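플리렉스(Plirex) 소개

안녕하세요, 플리렉스 홈페이지까지 찾아와 주셔서 감사합니다. 저희는 편지와 손글씨를 좋아하는 분들을 위해 종이와 필기구, 작은 문구를 고르고 만들어 보내 드리는 문구 회사입니다. 회사라고 쓰고 나니 조금 쑥스럽네요. 시작은 골목 안쪽의 좁은 가게 한 칸이었고, 지금도 마음은 그때와 그리 다르지 않습니다. 바쁘시더라도 차 한 잔 옆에 두시고 천천히 읽어 주시면 좋겠습니다.

처음 가게 문을 열던 봄에는 편지지 몇 종류와 봉투, 그리고 여기저기서 모아 온 펜이 전부였습니다. 간판도 늦게 나와서 한동안은 유리문에 종이를 붙여 두고 장사를 했지요. 그런데도 지나가던 분들이 들어오셔서 종이를 만져 보고, 펜을 하나씩 그어 보고, 어릴 때 짝꿍에게 쓰던 쪽지 이야기를 한참 들려주고 가셨습니다. 물건은 하나도 안 팔린 날인데 이야기만 잔뜩 얻은 날도 있었어요. 그 이야기들이 좋아서 가게를 계속했다고 해도 과장이 아닙니다.

그렇게 손님들과 이야기를 나누다 보니 '이런 종이가 있으면 좋겠다'는 바람이 자꾸 쌓였습니다. 만년필 잉크가 번지지 않으면서도 너무 미끄럽지 않은 종이, 어르신들이 쓰시기에 줄 간격이 넉넉한 편지지, 우체통에 넣어도 모서리가 쉽게 구겨지지 않는 봉투 같은 것들이지요. 제지소를 여러 군데 찾아다니고 견본을 받아 써 보고 또 돌려보내기를 되풀이한 끝에 저희 첫 편지지 '스투레버(Sturever)'가 나왔습니다. 첫 인쇄분은 300권이었는데, 다 팔릴 때까지 가게 뒤쪽 선반이 휘어질까 봐 얼마나 마음을 졸였는지 모릅니다.

스투레버는 지금도 저희가 가장 아끼는 제품입니다. 겉표지 색은 몇 번 바뀌었지만 속지는 처음 그대로예요. 뒷면에 글씨가 비치지 않아 양면을 다 쓰실 수 있고, 연필로 써도 사각거리는 느낌이 살아 있습니다. 군에 간 아들에게 보내신다며 해마다 같은 색만 찾으시는 분도 계시고, 결혼식 답례 편지를 쓰신다고 한꺼번에 여러 권을 주문하시는 분도 계십니다.

편지지 다음으로 많이들 물어보시는 것이 펜과 마커입니다. 봉투에 주소를 크게 적고 싶을 때, 선물 상자에 이름을 쓰고 싶을 때는 역시 굵은 촉이 편하지요. 저희는 색을 많이 늘리기보다는 오래 두고 보아도 질리지 않는 색을 고르는 편이고, 들여놓기 전에 꼭 저희 종이에 먼저 그어 봅니다.
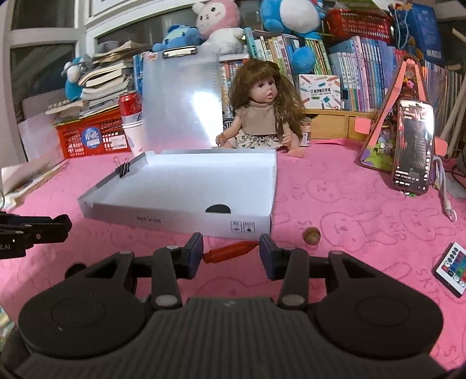
분홍색 천 위에 놓인 빨간 마커와 뚜껑을 연 흰 상자

'팔(Pal)'은 저희가 운영하는 편지 친구 모임입니다. 서로 얼굴을 모르는 두 분이 짝이 되어 한 달에 한 통씩 손편지를 주고받으세요. 2,828명이 팔을 통해 첫 편지를 보내셨습니다. 여덟 살 어린이와 손주를 둔 할머니가 짝이 된 적도 있고, 같은 아파트 앞뒤 동에 사는 줄 모르고 일 년 넘게 편지를 나누신 분들도 계셨어요. 답장이 조금 늦어져도 서로 재촉하지 않는 것이 모임의 하나뿐인 약속입니다.

매년 5월에는 '플라톨니스(Flatolness)'라는 이름으로 작은 편지 쓰기 행사를 엽니다. 이름의 뜻을 많이들 궁금해하시는데, 종이를 평평하게 펴고 앉는 시간이라는 뜻으로 저희끼리 붙여 본 말이에요. 긴 책상에 편지지와 봉투, 우표를 넉넉히 차려 놓고 누구든 와서 쓰고 가시면 됩니다. 지난번에는 하루 동안 139통이 모였고, 저녁에 다 함께 우체통까지 걸어가서 부쳤습니다. 참가비는 3,000원이고 차와 간식이 포함되어 있습니다.

저희 작업실은 가게 바로 위층에 있습니다. 주문이 들어오면 여기에서 종이를 재단하고, 묶고, 얇은 종이로 한 번 더 싸서 상자에 담습니다. 집게며 클립 같은 자잘한 물건이 늘 책상에 나와 있어서 정리를 해도 금방 도로 어수선해지지만, 손이 닿는 곳에 다 있어야 일이 되더라고요. 포장할 때 짧은 손글씨 인사도 한 장씩 넣어 드리고 있습니다. 글씨가 조금씩 다른 것은 그날 포장한 사람이 달라서이니 너그럽게 봐 주세요.

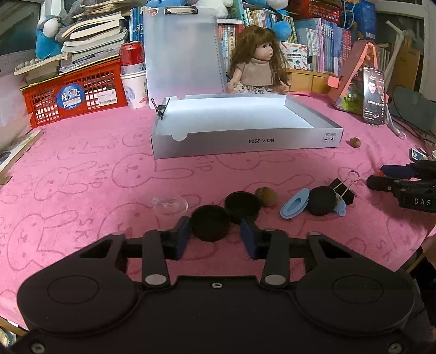 편지를 써 본 지 오래되어 무슨 말을 써야 할지 모르겠는데, 팔에 참여해도 괜찮을까요?
그런 분들이 가장 많이 신청하십니다. 첫 편지를 보내실 때 날씨나 점심 메뉴처럼 가벼운 이야깃거리를 적은 안내지를 함께 보내 드리니, 마음에 드는 것을 하나 골라 몇 줄만 쓰셔도 충분합니다.

가게는 오전 열한 시에 열고 저녁 일곱 시에 닫습니다. 점심시간에는 잠깐 자리를 비울 때가 있으니 문이 잠겨 있으면 옆 벤치에서 조금만 기다려 주세요. 제품이나 모임에 대해 궁금한 점은 문의 게시판에 남겨 주셔도 되고, 물론 편지로 보내 주셔도 됩니다. 편지로 주신 문의에는 저희도 스투레버에 손으로 써서 답장을 드립니다.

2023년 3월 30일
플리렉스 드림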